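Sulfur dyes

Last updated: February

Sulfur dyes are a class of synthetic dyes used mainly on cotton and other cellulose fibers. They are made by heating organic compounds, often amines or nitrophenols, with sulfur or sodium polysulfide. The class is known for low cost and good wash fastness. Black is the most widely used shade, followed by navy, brown, and olive.

Application

In their finished form, sulfur dyes do not dissolve in water. The dye is first treated with a reducing agent, usually sodium sulfide or sodium hydrosulfide, in an alkaline bath. The reduced form dissolves and is taken up by the fiber. Salt may be added to increase uptake. The goods are then rinsed and oxidized, which returns the dye to its insoluble form inside the fiber. Glucose-based reducing agents are used in some mills to lower the sulfide content of the wastewater.

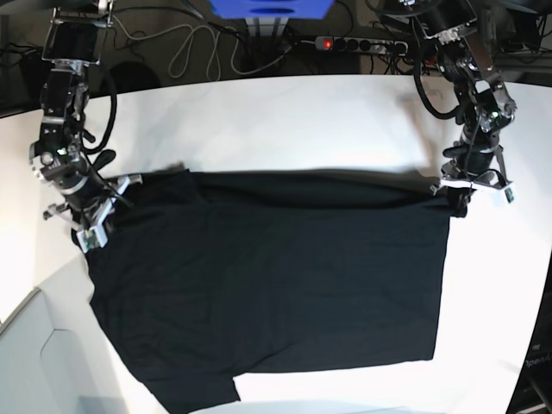 A black T-shirt with short sleeves.

Fastness and defects

Resistance to washing is good, and resistance to light ranges from moderate to good, with deeper shades performing better. Resistance to chlorine bleach is poor. Some sulfur blacks release small amounts of sulfuric acid in warm, humid storage, a fault called tendering, which weakens cotton. Buffering the final rinse with sodium acetate reduces the effect. Bronzing, a reddish metallic sheen on the surface, is caused by too much dye or by early oxidation in the bath.

Regional production

The Oltville works produced sulfur black in paste form and later as a pre-reduced liquid. At its peak the plant had 73 reaction vessels and an output of 2166 tons a year. A smaller plant at Starnen ran 21 vessels and supplied brown shades only.

Related articles
Vat dye
Reactive dye
Oltville dye works
Tendering (textiles)
Starnen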